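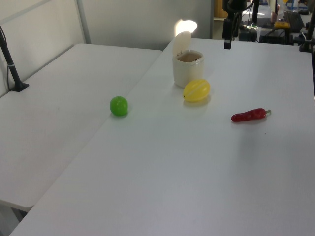
Fig. 1. The two white tables, placed side by side.

Home Notebooks Methods Stores Contact
Search this notebook Go

2022-12-27
Seed germination trial, Mallar accessions, second count

The second count was completed this morning in accordance with the method adopted in October. Of the 1069 seeds sown, 646 have now produced a radicle of at least two millimetres. The Nimley lot remains the strongest. The Skuvero lot is slow, and several dishes show grey mould at the margin of the paper.

Nine dishes were withdrawn from the count owing to mould. Their seeds remain in the total sown and are recorded as not germinated until the final tally. Colleagues who prefer to exclude them should say so in the margin and initial the entry.

The cabinet was set to 27 degrees throughout. The chart recorder shows a short dip overnight, with recovery before the morning reading. No correction has been applied.

Papers were re-moistened with distilled water after counting. Tap water is not to be used — the earlier Nicholas series was spoiled in that manner and had to be resown.

Outstanding:
Relabel the Skuvero dishes, as the ink has run.
Order filter paper, the larger size.
Confirm whether the Nicholas seed was scarified before storage. The packet is silent on the point and the stores ledger gives only the weight.

Third count to follow under the same procedure.

2 comments 0 shares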